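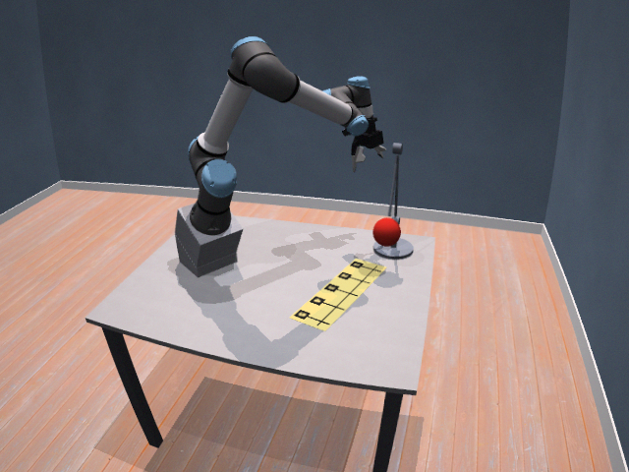 Figura 1. Ambiente de simulação: braço articulado com garra de dois dedos, esfera, haste com base em disco e faixa com cinco marcadores.

Avaliação em simulação de um braço robótico em tarefas de arrumação de bancada

Relatório de projeto, unidade curricular de Robótica e Automação
Grupo 4

1. Enquadramento

A pergunta de partida do projeto foi se um manipulador industrial comum, sem sensores dedicados, consegue executar tarefas simples de arrumação com fiabilidade suficiente para uso doméstico ou em loja. O caso de estudo foi proposto pela Luvdale, retalhista de artigos para o lar, que pretende automatizar a reposição de objetos deslocados pelos clientes nas mesas de exposição. O trabalho de retirar um objeto de um ponto e pousá-lo noutro é trivial para um funcionário e ocupa uma parte apreciável do turno.

O âmbito foi limitado à simulação. Não foram feitos ensaios com equipamento físico.

2. Ambiente de simulação

A cena foi construída no simulador Pasden, versão de ensino. O braço está fixo a um pedestal quadrado sobre o tampo da mesa e termina numa garra preta de dois dedos. À direita, junto ao bordo posterior, encontram-se a esfera vermelha e a haste vertical, rematada por um pequeno bloco cinzento-escuro. A faixa amarelo-clara, em diagonal à frente da haste, serve de referência de posição: os cinco marcadores quadrados correspondem às posições de destino, numeradas de 1 (junto à haste) a 5 (junto à frente da mesa).

A sala foi deixada sem outro mobiliário para reduzir o tempo de cálculo e evitar colisões alheias ao objetivo. Esta opção favorece o sistema e deve ser tida em conta na leitura dos resultados.

3. Tarefas e método

Tarefa A: apanhar a esfera e pousá-la no marcador indicado, sem tocar na haste.
Tarefa B: apanhar a esfera e devolvê-la à posição de partida a partir de um marcador.

O planeamento de trajetórias usou a biblioteca Nomura com os parâmetros de origem, exceto a velocidade máxima das juntas, que foi reduzida. A posição da esfera foi fornecida diretamente pelo simulador, com ruído acrescentado. Foram executadas 900 tentativas, distribuídas em partes iguais pelas duas tarefas e pelos cinco marcadores. Considerou-se falha qualquer contacto com a haste, queda da esfera ou paragem fora do contorno do marcador.

4. Resultados

Registaram-se 41 falhas no total. A maioria ocorreu na tarefa B, na fase de aproximação final: a posição de partida confina com o disco da base da haste e deixa pouca folga para a abertura dos dedos. Na tarefa A, as falhas concentraram-se no marcador 5, onde a esfera rolou depois de largada. O aumento do coeficiente de atrito do tampo eliminou parte destes casos, mas o valor necessário não é realista para uma superfície lisa, pelo que a alteração não foi mantida.

O tempo de ciclo foi sempre superior ao de uma pessoa na mesma operação. O grupo não fez uma medição formal do tempo humano, e a comparação é apenas indicativa.

5. Discussão

A taxa de falha obtida, inferior a cinco por cento, seria aceitável numa célula industrial com supervisão. Numa mesa de exposição com peças frágeis, não é. Acresce que a simulação trata um único objeto, rígido e de forma conhecida. Têxteis, embalagens flexíveis e louça empilhada ficam fora do que foi testado, e são estes os artigos que mais trabalho dão na reposição.

A perceção é a segunda limitação. O ruído acrescentado à posição da esfera é gaussiano e não reproduz oclusões, reflexos ou erros de identificação. O módulo de visão Edness chegou a ser instalado, mas a incompatibilidade com a versão de ensino do Pasden impediu a sua utilização dentro do prazo.

À pergunta inicial responde-se, portanto, de forma parcial: o movimento de apanhar e pousar está resolvido em condições controladas; a tarefa de arrumar, tal como a loja a entende, não está.

6. Trabalho futuro

a) Repetir a tarefa B com dedos mais estreitos.
b) Substituir a esfera por objetos com face de apoio plana.
c) Integrar uma câmara simulada no punho e retirar a informação de posição fornecida pelo simulador.
d) Medir o tempo humano com protocolo definido.

Os ficheiros da cena e os registos das tentativas foram entregues em anexo na plataforma da disciplina.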